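4.3 Does a small step in the home cause falls?

The advice given to older adults about single steps indoors is remarkably uniform. Leaflets, checklists and home visit forms nearly all say that a lone step between two rooms should be removed, ramped or marked with tape. We began this part of the study expecting to confirm that advice. What we found is that the evidence behind it is thin, and that much of it goes back to a handful of sources that quote one another.

The usual argument has two parts. First, a low step is said to be harder to notice than a full flight of stairs. Second, a change of floor surface at the step is said either to help (it draws the eye) or to hurt (it confuses the eye), depending on who is writing. Both versions of the second claim appear in the checklists we reviewed, in one case within the same checklist. A claim that can be used to explain any result should be treated with some care.

Our own sample came from the Prundbridge and Jikosley housing surveys and covered 400 homes. Of these, 150 had at least one indoor step outside a staircase. The commonest form joined a tiled area to a wooden floor, often where a kitchen or entry had been redone separately from the room beside it (Figure 1).
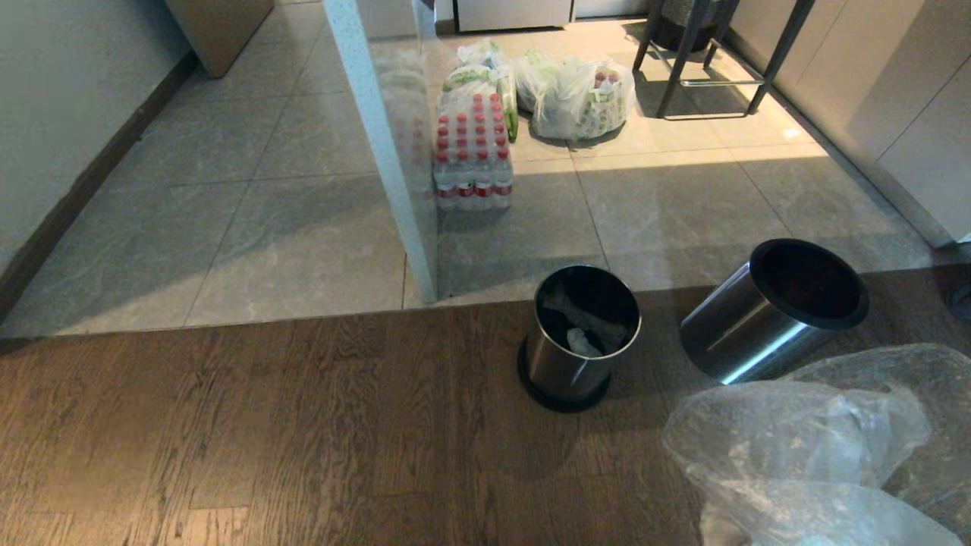

Residents were asked to recall any fall in the past year and to say where it took place. We have doubts about this method and want to state them before giving any results. People remember falls that hurt and forget those that did not. They also tend to name a feature of the house when asked about the house. A person who lost their balance near a step will report the step, even if they were reaching for a phone at the time. Most earlier studies treat such reports as if they were measurements.

With that in mind, the homes with an indoor step did report more falls than the homes without one. The difference shrank a good deal once we allowed for the age of the building and the age of the resident. Older houses have more steps, and they also have older residents, poorer lighting and narrower halls. When we compared only homes of similar age, the remaining difference was small enough that we would not want to build a policy on it. The Magnusson review, which is cited in most of the leaflets, made no such allowance and does not say why.

The place of the falls is also worth a closer look. Only 9 residents gave the indoor step itself as the spot where they fell. Far more named the bathroom, the bed or the front path. It could be argued that people are careful at a step they know to be dangerous, and that the low number reflects this care. That may be so. But the same reasoning would make any low number into proof of danger, and we see no way to test it with the data at hand.

4.4 Doors, thresholds and the problem of the checklist

A related item on most home visit forms is the inward-opening door. The Brallosport form gives it the same score as a missing handrail, with no source for the weighting. We asked the authors of the form how the scores had been set and were told that they reflected professional judgment. This is a fair answer as far as it goes. It does mean that the total score, which is often reported to one decimal place, is a sum of opinions.

In practice, visitors using the form did not agree with one another on doors. Some marked a door as a hazard if it narrowed the way through when open; others did so only if it could swing into a person standing behind it. Surface wear was recorded by a few visitors and ignored by the rest. When 2 visitors scored the same home on separate visits, the door item was the one on which they differed most often. An item that depends so heavily on who fills in the form cannot tell us much about the home.
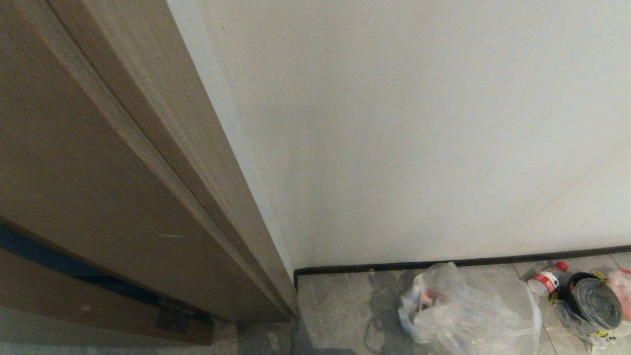
Figure 2. Wood-grain door standing open beside a narrow white strip of frame or wall.

We tried dropping the door item from the total score and repeating the analysis. The link between score and reported falls did not weaken. It became slightly stronger, as one would expect if the item had been adding mostly noise. Shayne McPhee, who trained the visitors for the Jikosley survey, has suggested that clearer instructions would fix the problem. We are less hopeful. Better instructions would make the visitors agree, but agreement on a measure is of little use if the measure has no bearing on falls.

None of this shows that indoor steps and badly placed doors are harmless. A resident with poor sight or a walking frame may well need a step removed, and the person making the visit is in a good position to judge that. Our objection is to the general rule, and to the cost passed on to households that follow it. Several residents had paid for ramps on the strength of a leaflet, and one had given up the use of a room while waiting for the work to begin. Whether they were any safer afterward is a question the existing studies were not designed to answer, and ours can answer it only in part. The following section turns to lighting, where the records are somewhat better.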